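## 3.2 Teaching the laundry task by remote control

I drove Grellorex myself for most of the 400 demonstrations, and Wilson Nina took the rest (she's far smoother than me!). We'd tried guiding the arms by hand first, but I kept getting in the way of the wrist view.

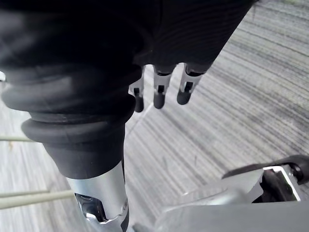 **Figure 4.** Wrist view, with three fingers hanging clear over the carpet.

The washer door stays open and the basket sits on a chair, which saves the poor operator a lot of bending. Each garment gets its own demonstration, and I let myself dawdle over the grip.
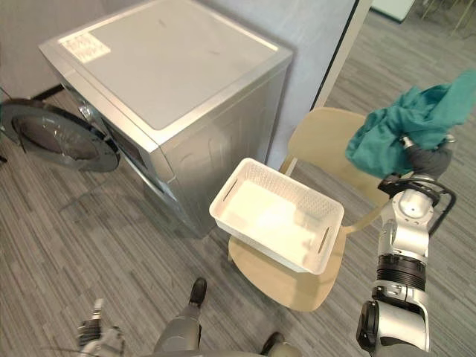
### 3.2.1 Dark clothes

Black fabric was my nemesis. The folds are faint from close up, so I learnt to steer by the edge of the cloth against the white basket.
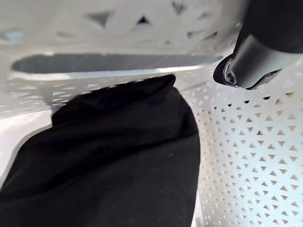

Wilson preferred to come in from the side, and we kept both habits in the training set, 18 spoilt runs included.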